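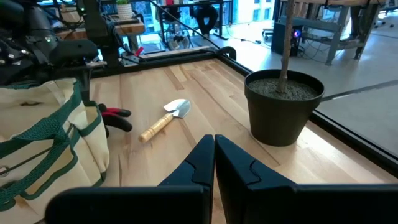
Section 4: Repotting and Top-Dressing Indoors

Before you start

The Trusden planter kit is sold as needing no preparation. We have our doubts. Set aside 15 minutes and a table you can wipe down.

You will need a hand trowel, pruning shears, and the potted tree. A canvas tool bag with side pockets keeps the small tools in one place, provided you put them back in it.

1. Set the pot on a flat, steady surface. A plastic pot full of soil is lighter than it looks, and a tall trunk will tip it if you lean on it.

2. Lay the trowel beside the pot with the handle toward you.

3. Push a finger into the soil. If it feels damp below the surface, do not water, whatever the tag says. Moisture meters are optional – we have yet to see two that agree.

4. Loosen the top layer with the tip of the blade. Stay clear of the trunk.

5. Scrape off the loosened soil and replace it with fresh mix. Stop 2 fingers short of the rim.

6. Trim dead twigs only. Ignore advice to "shape" a young tree in its first year.

Note: Special indoor soils cost more. Liette Sawatzky, who tested this section, used ordinary potting mix on four trees and saw no difference by the end of July.

Caution: Close and lock the shears before you put them down. Do not leave them half under a bag, where a hand may find the wrong end.

Caution: Bare wood tabletops stain. "Water-resistant" oil finishes slow this down – they do not prevent it. Use a tray.

Cleaning the trowel

Wipe the blade with a dry cloth and check where it meets the handle for trapped soil. Do not soak a wooden handle. For storage, see Section 5.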